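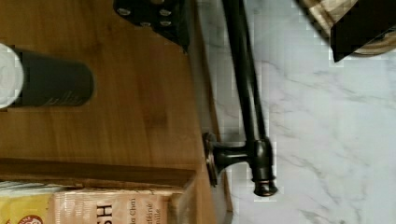
How to run a pick-and-place demonstration at an open day

These notes cover the visitor demonstration we run at Clulton, where an arm picks up household items and moves them across a worktop. They should suit any two-finger gripper with a camera on the wrist. Last updated June 21, 2021.

What you need

An arm with a gripper and wrist camera
A screen that visitors can see from the barrier
A worktop and a wooden board
Household items of different shapes, such as a tap, a tea box and a container with a cap
Two members of staff

Setting up

1. Put up the barrier before you power the arm. Ours stands 338 cm from the base at Clulton. Use your own risk assessment to set the distance at your site.

2. Lay out the items. Place at least one across the join between the board and the worktop, where the surface changes under it. A tap lying on its side works well for this. It has a long thin spout and a bulky base, and visitors like to guess which end the arm will go for.

3. Turn boxes so the print runs sideways to the camera. People often assume the robot reads the label, and this gets them asking.

4. Open the Drimilmont viewer and send the wrist camera to the big screen. If the picture turns blocky, lower the frame rate first and leave the resolution alone.

5. Run the full routine with no visitors in the room. Check that the gripper clears the raised ledge on the board at every pass.

Running the session

One person talks and the other stays at the stop button. Do not swap halfway through. Let each group see 6 picks, then pause for questions with the arm parked.

If an item slips, leave it where it lands and let the arm try again. Reach in only after the stop button has been pressed and the light has changed.

In April we took the same routine to the Magagula hall and had 489 visitors. The queue moved faster once we put the item list on a board by the door.

Packing up

Park the arm, power down, then take the barrier away. Return the items to the crate marked Clultley and wipe the gripper pads with a dry cloth.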